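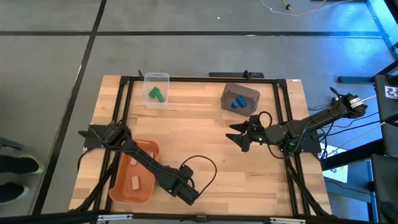

ok thread on bench rules for two-arm sorting, bc I've been asked for these 10 times now

1/ one color per bin. Blocks sorted before you hit record, not during. Mixed bins get thrown out in review

2/ bins start where the sheet says. Don't eyeball it. Moved one? reset and start over

3/ cables. Check the loop at the wrist before every run – enough slack for full reach, not so much it catches a bin. Lost 58 episodes at Bornisow to one snagged loop. 58!!

4/ feet stay outside the rails while the arms are powered. hands too, obviosly

5/ floor cables get taped or routed behind the stand. Still bad at this. working on it

6/ both grippers open and parked before anyone reaches in. Say "clear" out loud. Feels dumb, do it anyway

7/ failed grasp = keep it and tag it. Brodie Pirihi fought me on this for weeks, then went through the first 1,000 runs and changed his mind

8/ new operators do 8 dry runs, no recording. Diltitia does more, fine, but 8 is teh floor

will post the printable sheet once Bartoš signs off on the e-stop wording

replies open if your lab does 6 differently – curious about foot pedals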